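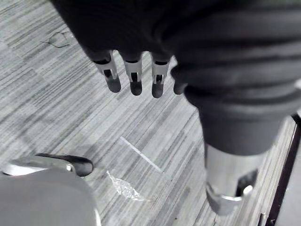 Robotic hand over a carpeted floor, with the four fingers side by side.

Wullholm Lake Ice Record: Progress Report, Second Period

Prepared by Stamatia Chrysikopoulos and Mutua Koech for the program manager, Fadime Bilgin

1. Status

The project is on schedule against the revised work plan. Digitization of the handwritten freeze and breakup registers for Wullholm is complete. Quality control is complete for the freeze dates and under way for the breakup dates. Work on the water temperature series has started one month later than planned. No change to the total budget is requested.

2. Data recovery

The registers held at the Brallov station yielded 1057 usable entries. An entry was counted as usable if it gave a date, an observing point and a statement of ice condition that could be matched to one of the four classes in the coding guide (open, skim, partial, full). Entries with a condition but no observing point were kept in a separate table and have not been used in any result reported here.

The recovered record covers 59 winters. Four of these have a freeze date but no breakup date. Atieno Ondieki has checked the neighboring Tista record for the same winters and finds that it can constrain the missing dates but not replace them. We propose to leave them as gaps in the published series and give the constrained range in a footnote field.

3. Quality control

Two problems took more time than expected.

The first was a change in observing point. The early observers reported from the east landing and later ones from the dam. The dam bay freezes earlier than the open basin, so the change puts a step in the raw series that could be mistaken for a shift in climate. An overlap period exists in which both points were reported. Erasto Lukumay is using it to derive an offset, and the adjusted and unadjusted dates will be released together.

The second was the meaning of "closed" in the older entries. Some observers used it for full ice cover and others for the end of boat traffic. Where the remarks column did not settle the matter, the entry was flagged and given the wider uncertainty range.

4. Preliminary findings

Freeze dates in the later part of the adjusted series fall later in the season than those in the early part. The size of the trend is sensitive to the offset described above, and we would prefer not to quote a figure until that work is reviewed. Breakup dates vary more from year to year, and no trend is claimed at this stage.

5. Water temperature

The thermistor string was deployed at the deep point in September. Data come ashore through the Mbwambo logger. The lowest sensor showed a constant bias in the bench test, and a correction will be applied in processing. The late start was caused by delivery of the mooring line.

6. Spending

Staff costs are in line with the plan. Travel is under plan, as the second archive visit was not needed. We ask permission to move the unspent travel amount to sensor calibration.

7. Next period

Complete breakup date checks. Finish the offset analysis and send it for outside review. Retrieve the first full season of temperature data after ice-out. Submit the data description with the coding guide attached.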